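Drakemero Support Desk
Ticket: Folding gripper letting go of ribbed fabrics
Opened by: Glenys Probert
Product: Zavgate two-finger gripper, hand-held and arm-mounted
Status: Open, waiting on customer

Glenys Probert wrote:

Hello all, and thank you for being so patient with me on the last one. The cable fix is still holding up beautifully, so please pass that along to whoever suggested it.

This one is about grip. We use the Zavgate on soft things only, mostly kids' clothes and bedding, and it's been a lovely little tool for cotton and fleece. Corduroy is another story. It picks up a fold nicely, lifts it a few centimetres, and then the cloth creeps down between the pads and drops. On T-shirts I'd be surprised to see one drop in a whole morning. On corduroy, out of 50 tries with the same garment, I had 62 per cent stay put, and I wouldn't call that good enough to hand over to anybody.

What I've done so far:

Wiped both blue pads with a damp cloth and let them air dry. A bit of lint came off, no real change.

Swapped the left and right pads over. The slipping seemed to follow neither one, as far as I could tell.

Raised the grip force setting from 50 to 85. That helped for a short while, but it started leaving creases in the thinner cottons, so I put it back to 50 – I didn't want to fix one thing and spoil another.

Checked the big copper-coloured pivots for play by wiggling each finger with the power off. The right one feels a hair looser than the left to me, but I may be imagining it.

The cycle counter is just past 3,000 since the pads were last changed. The fabric I'm testing with is the spotted corduroy, set down on the puppy blanket with the fingers open on either side of the fold.
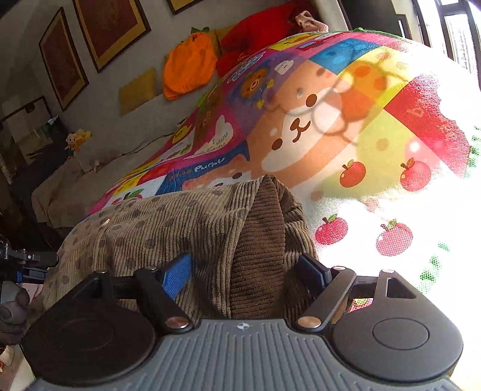 Wendell Pennington replied:

Thanks, Glenys, you've saved me half my usual questions! I'd look at the direction of the ridges before touching the force again. When the ribs run the same way as the pull, the pads have very little to bite on and the cloth slides along them like a drawer on its runners. Could you try turning the garment a quarter turn and doing another set of 50, leaving everything else alone? Force at 50 is fine for now.

As for the looser pivot, I don't think you're imagining it. They do settle a bit with use. Power off, support the finger with your free hand, and snug the screw until the wiggle just goes. Please don't lean on it, or the finger will get sticky on opening and you'll be back here cursing me.

Glenys Probert wrote:

Righto, both done on 16th August. The pivot took barely an eighth of a turn. With the ridges going across the pull I got 85 per cent, so that's a big jump and I'm very pleased. Turned back the old way it's a little better than before, though I still wouldn't trust it with a heavy pair of overalls.

Trouble is, I can't always choose which way the cloth lands – is there a grippier pad I could try?

Wendell Pennington replied:

There is a softer one, same blue colour, same fitting. It wears faster, so keep your current pair for the cottons. I've asked Mahtab Mazandarani to post you a set from the Pullitska store. Run them at 50 to start with and send me the counts for both ridge directions when you have them. I'll leave the ticket open till September.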